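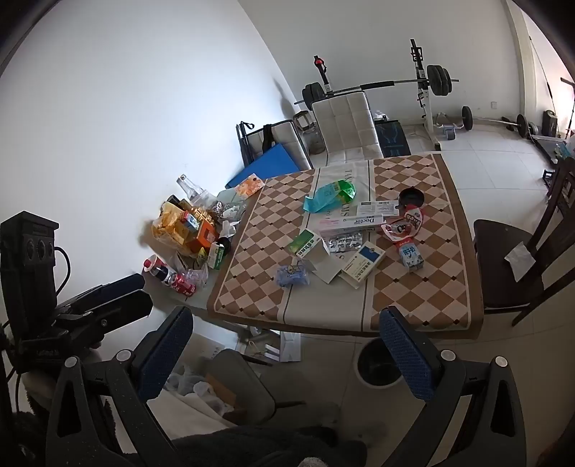

2025-12-04

Medicine table, Rusance set. Pose tracking and grasp proposals, second pass.

Goal for the day was to decide whether the Hemitz tracker is good enough to feed Flarkitetti without someone cleaning the trajectories by hand first. Short answer for whoever only reads the top: no, or at least I'm not convinced, and the number that says otherwise is measuring the wrong thing. Longer version follows.

Setup as in September apart from the tracker build. Same calibration file, same gripper width model, Hemitz with loop closure on. Geerts masks computed offline, no hand corrections. Flarkitetti reads the poses, the width and the masks and gives back grasp candidates plus an approach path.

Ran 96 sequences. Hemitz reports "tracking OK" on all but 12 of them. That is the figure that will end up on a slide, so I want it written down here that "tracking OK" means the tracker never declared itself lost. It says nothing about being in the right place.

Tracking

Overlaid the poses on the table plane and scrubbed through by eye. Several of the so-called OK runs have a sideways jump in them, quick, then everything carries on smoothly as if nothing happened. The jump looks to be one diamond wide. I think it is matching the tablecloth against itself. Both patterned panels repeat the same diamonds, and when the gripper gets low over one of them there isn't much else in view to argue with it.

The back of the room ought to save us. The weight rack, the barbells and the tufted chairs are full of corners and they don't repeat the way the cloth does. With the view high enough to have them in it, the track is solid. Go down towards the table and they leave the picture, the white wall gives you nothing, and what remains is diamonds. So the tracker is best when the gripper is far from anything worth grasping and worst at the moment of contact. We could have guessed that.

Lettering on the plain strip of the cloth is a decent anchor where it isn't covered by boxes. Checked the match plots and features do cluster there. Wouldn't rely on it. Half of what we ask people to do on this table is slide things across that strip.

Tried:
- masking out both diamond panels entirely. Jumps gone on the runs I looked at, but two more runs lost track altogether. Fewer wrong answers, more non-answers. I prefer that, the pipeline doesn't.
- raising the feature threshold. No change I could see.
- loop closure off. Jumps gone, slow drift instead. By the end of a long run the table has tilted.
- leaning harder on the inertial data through the low part of the motion. Promising on three runs, made a mess of a fourth. Time offset between the two streams might be wrong. See below.

Time offset

Config says zero. Fitted it from the sharp rotations and got anything from nothing to 100 ms depending on the run, which either means the offset moves or my fit is rubbish. I lean towards rubbish — the fit window was short and the wrist hardly turns in half of those clips. Redo with a proper shake at the start of each recording. Please can we all do the shake. It's in the instructions and it is being skipped.

Masks

Geerts does the gripper itself well. The two linkage arms and the navy fingers come out clean with the jaws spread wide, silver pivots included. It's less sure about the rest of what sits near the camera. Dark clothing between the arms at the bottom gets included in the gripper on some frames and dropped on the next, so the mask edge flickers, and the flicker leaks into the tracker as moving features. Fixed with a static polygon over the bottom centre. Ugly. Works. The polygon costs us a bit of real view when the person leans back, and I've decided not to care.

The other gripper at the left edge is a worse problem. Same sort of dark fingers, same class as far as Geerts is concerned, and the width estimator takes whichever blob it likes the look of. On one run the reported width closes and opens again while ours stays wide open throughout. If we train on that, the policy learns to twitch. Restricting the width estimator to the region our own fingers can physically reach is a ten-line change and I can't see why it was never in there. Made the change locally, not pushed yet, wants a test.

Boxes are good. Flat white box or card with the barcode, the long white and pink box, the green and white medicine box, all one mask each, edges where they should be. The spread-out cardboard flaps next to the green and white one are not good. Geerts calls them an object with some height and Flarkitetti duly offers to pick them up.

Clear plastic is hopeless, as ever. The red, white and clear snack wrapper gets masked on the printed part only. The crumpled clear stuff on the glass-like surface along the wall gets a different outline on every frame. Also the wrapper meets the round black lid, and the two are merged often enough that I'd call it the default.

Grasp candidates

Flarkitetti gave 435 candidates over the still views, all above its own confidence cut. Went through them with the overlay. I'm not going to give a percentage good because I was judging by eye, I was bored by the end, and my idea of "good" drifted. Some patterns though:

Medicine boxes lying flat: it wants to come straight down and straddle the short side. Sensible for most of them, given how far our fingers open. No complaint.

Blister pack: confidence as high as for a box. I don't believe it. The thing is thin, the fingers are angled, and there's nothing in the depth to say where the pack ends and the cloth begins. I think it has learned "silver rectangle, table, grasp" and has never been made to pay for being wrong. We have no failure labels for thin objects. Until we do, confidence on thin objects should be treated as decoration.

Small translucent blue-violet packet with the cartoon: candidates land on the yellow figure every time. It may be the only part the model can see.

Black lid or dish: candidates across the full diameter. Might fit, might not, nobody measured it. Rim grasps would be safer and it offers hardly any.

Side surface with the bottles: approach paths go through things. The collision check uses the masks, the masks miss the clear plastic and the glass, so as far as the planner knows there is free space between the bag and the wall. The leaning clear bottle doesn't exist for it at all. I've set a keep-out box over that whole side for now. That throws away the hardest and most interesting part of the set, and I'd like it noted that any success figure quoted with the keep-out on excludes it.

Labels

There was a suggestion to use the printed text to tell the medicine boxes apart, so that "pass me the one with the blue panel" could be checked against something. Ran the reader over a few views. It gets "Doctor" on the pink and white box from most angles. On the boxes with Chinese printing it gave different strings for the same box at different heights. Resolution is the limit, and the tilt doesn't help. For anything involving medicines I would not accept a label read below a very strict cut, and at a strict cut it reads almost nothing. Colour plus shape is as far as I'd go, and then only for choosing a target, never for stating what is in the box.

Replay

Replayed six of the cleaner trajectories in simulation. They complete. The simulated table has a plain top and boxes with nice square edges, so I learned that our code can move a gripper from one place to another. Not counting this towards anything.

What I'd believe from today

Masking the panels helps more than any parameter. The static polygon stays. The width estimator bug is real and the September data has to be rechecked for it, anything with a second gripper in view. I'd hold off on retraining until that's done, even though the slot is booked.

What I don't believe: the tracking rate, thin-object confidence, the replay.

To do
- push the width region change with a test clip, use the run where the width closes by itself
- jump detector: flag any step close to a whole number of diamonds. Need the diamond size, measure the cloth
- redo the time offset fit, longer window
- ask Geerts whether the clear plastic class in their release notes is a trained class or just a name in the list
- failure labels for blister packs and flat card, a short session would do
- put a couple of printed markers on the back wall and see how much of the low-view trouble is left. My bet is most of it, as the wall isn't in view either when we're low. On the table edge, then? Try both
- Hemitz log level back to normal, it filled the disk again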